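Burkska Track 2 — pose tracking and replay for hand-held grippers

What it does: takes the wide-angle video off a hand-held gripper, gives you back a clean 6-DoF path plus jaw opening, ready for training or for replay on an arm. Runs on one ordinary desktop. No motion capture, no base stations.

Released October 19, 2023. Existing Track 1 licences carry over, just put your old key in.

What's new

Marker reading rewritten from scratch. Tilted tags, tags seen from very close, tags with bright windows in the background — all much better than before. If a tag is lost the tracker coasts on visual features and picks it up again when it can. You get a flag in the log for every stretch it coasted.

Masking. The gripper's own body takes up a big part of a wide-angle view and the old version sometimes tried to track it as if it was the room. Now you draw a mask once per gripper and it is saved with the calibration file. Mirrors and shiny panels can go in the same mask.

Soft items. Cloth moves when you touch it, so points on cloth are now dropped from the map automaticaly. Rails, stairs, beams and table edges make far better anchors and the tracker leans on those.
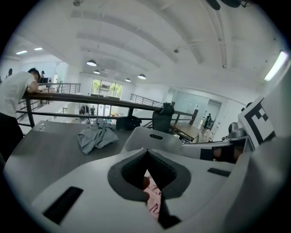 Big open rooms used to be the weak spot. Far walls, daylight through glass, people wandering past on another floor. Track 2 keeps a near map and a far map and weighs them separately, so one person walking by doesn't drag the whole path sideways. Moving people are left out of both maps.

Replay and export

Paths can be checked in the viewer before anything gets near an arm. Scrub, trim, split, flag. Reach limits are shown in red for whichever arm profile is loaded. The Rizzi planner add-on smooths the path and resamples it, sold seperately.

Export to plain CSV, or straight to a Prerwood training folder. Batch limit is 200 clips per job, queue as many jobs as you like.

What you need

Linux desktop, 2 GB free disk for the install, more for your clips obviously
Any fisheye camera we have a lens profile for, or do your own with the printed board
At least one square marker on the gripper

Known issues

Clips under 40 frames are skipped without a warning. Fix planned for December.
Strong flicker from tube lights can upset the exposure step — set exposure by hand for now.
Viewer forgets window size on second screens.

Licences are per desktop, updates included. Trial keys and bulk orders from the Altthorpe office, use the contact form and say which camera you have.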